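Replacing a kitchen worktop in a rented flat – who pays, and is stone worth it?

Posted in: Home and Garden > Kitchens
16 February 2019

Frans De Bruijn

Hello all. I hope this is the right part of the site. I have rented a flat in Clallamthorpe for seven years and the kitchen worktop is now in a bad state. It is the old chipboard kind with a thin covering. Next to the sink the water has gone in and the board has swollen, so that the edge is lifted and a cup does not stand straight on it. In January I wrote to the landlord. He answered that he agrees it must be replaced, but he wants to put the same cheap kind again. He says that if I wish something better I may pay the difference myself.

I have measured the kitchen. The long run is 374 cm and the depth is 62 cm. There is one sink and no hob in this run, the cooker stands free at the other side. A firm in Stinmont told me that stone or quartz would be possible, but the man on the telephone spoke quickly and I did not understand everything he said about the joint.

My doubts are these. Is it foolish to pay for a worktop that stays in a flat which is not mine? Can such a length be made in one piece? And is the polished finish difficult to keep clean? My wife likes the shiny one very much, I am more for matt.

Thank you already for your patience with my English.

Galbraith

Don't pay for it. Landlord's flat, landlord's worktop. You will move out one day and he will thank you for the free kitchen.

If he is putting in the cheap one, ask him to seal the cut edge around the sink properly. That is where they always go.

Bastitz

I must disagree a little with the answer before mine. I am also a tenant, and also not English from birth, so I write this slowly. We did what you are thinking of, and after four years I do not regret it. But we made some arrangements first and I would advise you to do the same.

The money

Ask the landlord to put on paper how much he would have spent for the cheap worktop, with fitting. Then ask the stone firm for a written price, and the difference is your part. In our case we also got a letter which says that the rent will not be raised on account of the new kitchen, and that we get back a portion if he ends the contract within five years. He signed it without trouble. If your landlord refuses to sign anything, then I would follow Galbraith and leave it.

The length

For 374 cm you must ask. Slabs come in different sizes and many are shorter than this, so there may be a joint. A good fitter puts it where the eye does not go first, and he will prefer not to have it through the sink opening. Ask also how the piece comes up the stairs. With us it was two flights with a narrow turn, and the firm came to look before they would give a price. The cupboards below must be level as well, so let them check this at the same visit.

The finish

We have polished, in a speckled grey. It wipes clean easily with warm water and a drop of washing-up liquid, but one should dry it afterwards with a soft cloth, otherwise the water leaves marks. Crumbs you see less on a speckled colour than on a plain dark one. What we had not thought about is how much it mirrors. With a white curtain behind it, the folds come back as pale stripes over much of the surface. My husband finds this beautiful and I have become used to it – in a small kitchen it does give some light.
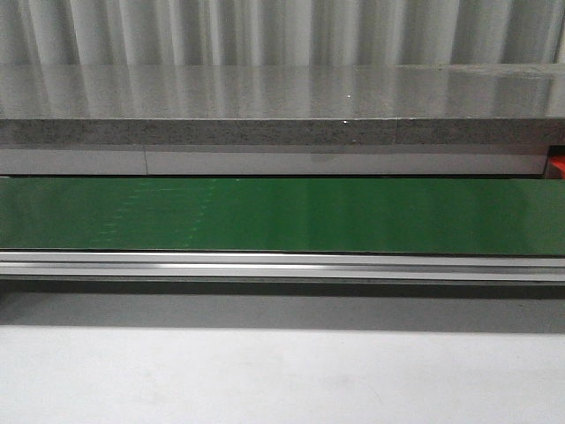 Things to ask the firm

Is the sink cut-out included in the price, or is it extra? Who takes away the old worktop? With us this was 118 pounds more and it was not in the first offer. Who connects the tap again? The stone fitters did not do it, and we were without water in the kitchen until the plumber came the next morning.

Ask also for a small sample of both finishes and lay them for a week next to your kettle. Put a ring of coffee on each one and wipe it in the evening. After that you and your wife will probably agree more quickly than now.

Frans De Bruijn

Thank you both. Bastitz, your letter about the five years is a very good idea and I will propose it to the landlord. The stairs here are wide, but there is a low ceiling at the second floor, so I will ask the firm to come and look. I have requested the two samples as well.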